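Chapter 4
Before You Sign the Purchase Order

Most of us come to our first equipment budget the way we come to our first house. We look at the big number, swallow hard, and forget about the curtains, the water heater and the tree that has to come down before winter. This chapter is about the curtains. By the time you finish it, you should be able to sit down with a supplier's quote and write in, line by line, everything the quote leaves out.

We will follow one purchase from start to finish. Grurnura, a small sorting firm, set aside money in March for a single picking cell and asked two suppliers, Darico and Flanarow, to bid on it. The quotes looked much alike. Each gave a price for the arm and a delivery time of 14 weeks, and each was silent on grippers, spare cables, bins, clamps and the hours somebody would spend trying out one awkward object after another.
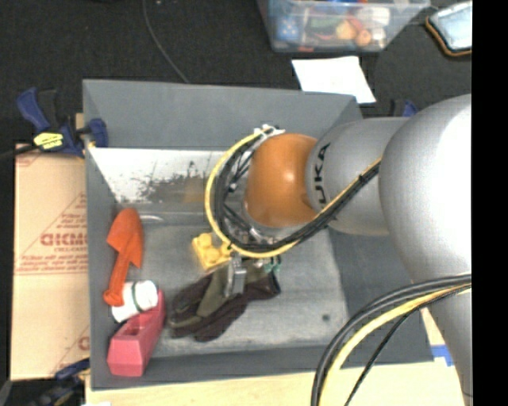 Those small things add up — and they have a way of arriving on separate invoices, long after the budget meeting is over. Grurnura's planner ended up with a list of 19 extra items, and we will price every one of them in Section 4.2. For now, take a sheet of paper and write down what you think belongs on such a list for a cell of your own. Keep the sheet handy, as you will need it again when we reach the Rathnayake worksheet and begin sorting costs into those you pay once and those you pay every year.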